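We use cookies to give you the best experience on our site. By continuing to browse you agree to our cookie policy. Accept | Manage settings

Small airlines should stop making passengers chase their own refunds

By Constanza Carrasco

4th September

89 shares | 8 comments

I have been waiting for £600 since May. It isn't a life-changing sum, I know, and plenty of people are owed a good deal more by companies a good deal worse, but it is my £600 and I would quite like it back.

The short version goes like this. I booked two return seats with Trindow, one for me and one for my sister-in-law, Ximena Herrera, and the flight was cancelled the evening before. Fine. Planes break, crews run out of hours, fog happens. I've flown enough to be fairly relaxed about all that. What got my back up was the email that followed, which offered me a voucher in large cheerful letters and mentioned the cash refund in grey at the very bottom, with a link that took me to a page asking me to log in to an account I didn't have.

So I rang. The person on the line was perfectly nice and told me the booking had been made through Esik, the agent, and that Esik would have to pay me. I rang Esik. Esik said they couldn't pay me until Trindow paid them. I rang Trindow again (you can see where this is going) and was told the money had been "released to the partner", a phrase I have now heard so often that I mutter it while doing the washing-up.

My old colleague Fidel Palma spent years in airline ticketing and he thinks I'm being a bit hard on them. His view is that the small carriers live hand to mouth. They lease the aircraft, they owe the airport, they owe the fuel people, and the fare you paid in spring has gone out of the door long before you turn up with your suitcase. Insist on instant refunds, he says, and you'll have fewer airlines and dearer tickets. I do see that! I'd be sorry to lose the little routes, and I say so as someone who has used them for years to get to places the big names can't be bothered with.

But look at what he's describing. If the airline needs my fare to pay its leasing bill, then I've lent it money. I didn't agree to that, I wasn't paid any interest, and if the whole thing goes under I'll be standing at the back of a very long queue behind the people who own the planes. They have contracts and barristers. I have a booking reference.

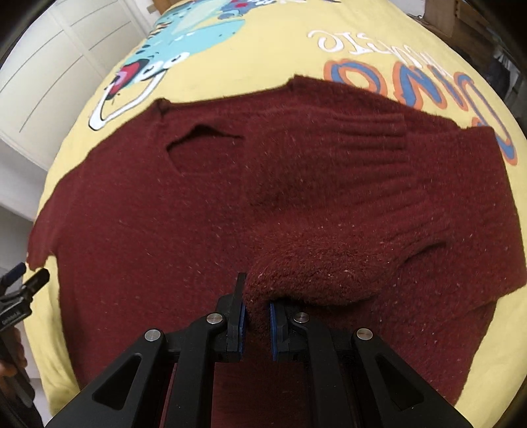 What I'd like is dull and quite simple. Keep passengers' money in a separate account until the plane has taken off, and let whoever took the payment give it back, with no passing the parcel between airline and agent. Package holiday firms have had to live with rules about protecting customers' money for a long time, and people still manage to get a fortnight in the sun. I can't see why a seat on its own should be treated so differently.

Ximena, who is far more patient than me, has suggested I take them to court. I've looked at the forms. They're not too frightening, and if I've heard nothing in another 8 weeks I'll probably send one off. What bothers me is how many people won't, because they've got jobs and children and the sum isn't quite big enough to be worth the bother. I suspect a fair bit of money stays where it is for that very reason.

Meanwhile Trindow has emailed me again, asking how likely I am to recommend them to a friend.

Share this article | 8 comments

Sign up to our newsletter for more opinion pieces. You can unsubscribe at any time.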